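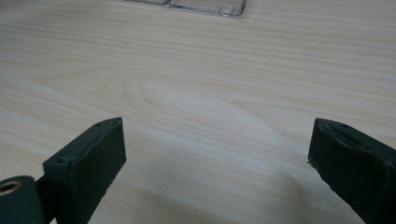 Figure 4. Light-coloured tabletop with wood-grain pattern, seen at a low angle. A clear plastic object is partly visible at the far edge.

4.2 Grain, sheen and the problem of the "clear" table

Most of the household tidying literature treats the table as a given. It is where the things are, and a cleared table is scored as the end state of the task. We were less sure. In the Kerkside ratings, 17 raters were each shown tabletops and asked one question: is there anything left to put away? Agreement was poorer than we had been led to expect by the earlier Bumdale work, and the disagreements clustered on pale surfaces with a strong pattern.

The surface in Figure 4 is typical of the group. The streaks are fine and run mostly from left to right, but near the middle they open into a long oval loop with a paler centre. Raters who marked tables of this sort as "marked or stained" often pointed to the loop. It is grain pattern, and we coded it as such, though we concede that the coding manual says nothing useful on the point. A soft grey shadow across the lower part of the same surface raises a similar difficulty. Its edges are diffuse, and at a glance it could be read as a patch that wants wiping.

The plastic object at the far edge is a harder case. Maurya's scheme would count it as clutter. Dultov's would leave it out on the grounds that an item only partly in view can't be judged. Neither rule seems to us well defended. Transparent items were missed more often than opaque ones across the whole set, and a rule that drops them whenever they sit near an edge will flatter any measure of tidiness built on it. We kept them in and accepted the extra noise.

Of the 3,926 ratings collected, 244 were changed by the rater on a second pass. It is tempting to call this a small number and move on. We would caution against that. Second passes were offered for only 400 ratings, chosen by the session lead, and the choice was not random. What the figure shows is that people revise their view of a table fairly readily when asked to look again — it does not show which of their two answers was the better one.

We also doubt that surface finish can be separated from lighting in material of this kind. The tabletop in Figure 4 has a slight satin sheen and is brightest through the centre and upper middle, where the grain is also drawn tighter by the low angle. Any claim that raters respond to "pattern" as such would need the same table under different light. Meriem Hamdy made this objection to an earlier draft, and we have not been able to answer it with the ratings in hand. The colour categories in the next section should be read with the same reservation.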